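Residence Diary, Womberg House, Second Floor
2023-07-20
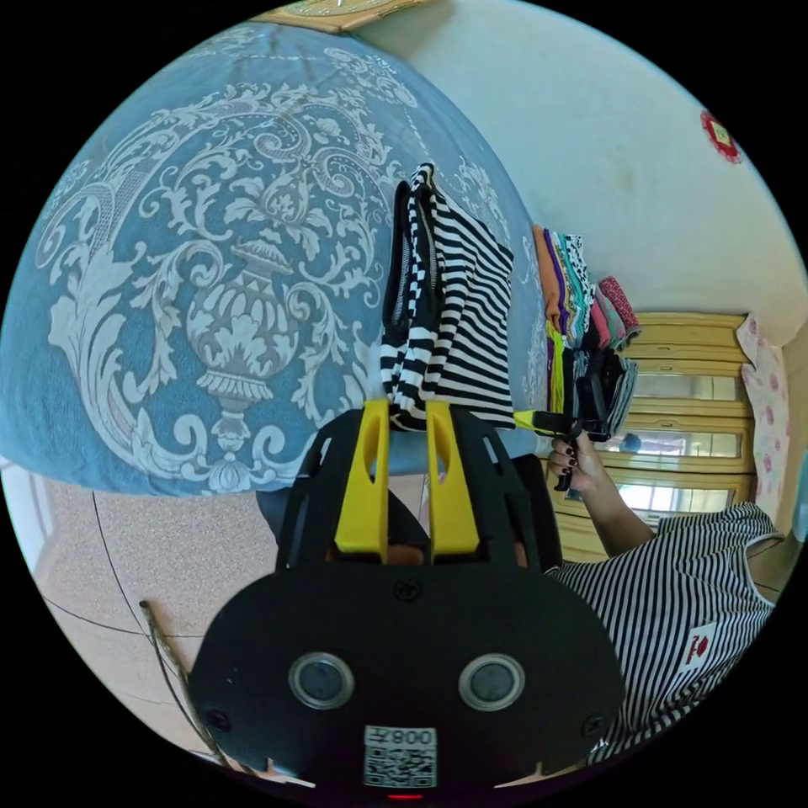 Folding in the blue bedroom, with the finished stack at the far end of the bed.

The day was given over to clothing. The morning delivery from the Trevemum laundry was received at 11 and carried up directly, the linen room being closed for painting. It was decided to sort and fold in the bedroom, where the bed offers a larger surface than the table in the corridor.

The blue bedspread with the white damask pattern was left in place for the work. It had been washed in May and has kept its color well. The household may wish to note that the pattern makes small white items hard to find once they are set down, and socks and handkerchiefs were therefore taken to the chair by the door.

Folding proceeded by type of garment at first. This was given up before lunch in favor of a single stack, to be divided later among the drawers. The stack contains a good deal of color this week: orange, purple, green, teal, pink and yellow, with some dark gray and a black-and-white pattern among them. A pink-and-red patterned cloth was folded and placed on top. A lime-green strip was found hanging from the lower part of the pile and should be tucked in when the stack is moved.

The black-and-white striped garment required more attention than the others. The stripes are bold and show every crooked fold, and the narrower zigzag edge does not line up with them. The method set down in the Previa household manual, page 2, calls for the sides to be brought in before the length is halved. It was tried and found slow. The garment will be kept on a hanger in future if one can be spared.

The laundry account was entered in the afternoon. The charge came to 2,247, against 3,938 for the previous delivery, which had included the curtains. Both sums have been copied to the Morsy ledger. The receipt is in the desk.

Two matters remain open. The lower drawer in this room still sticks on the left side and cannot be filled completely. The cedar blocks ordered for the wardrobe have not arrived, and the winter woolens will stay in their bags until they do.

The windows were closed at six. Rain was expected overnight. Bed linen is to be changed tomorrow, beginning with the front rooms.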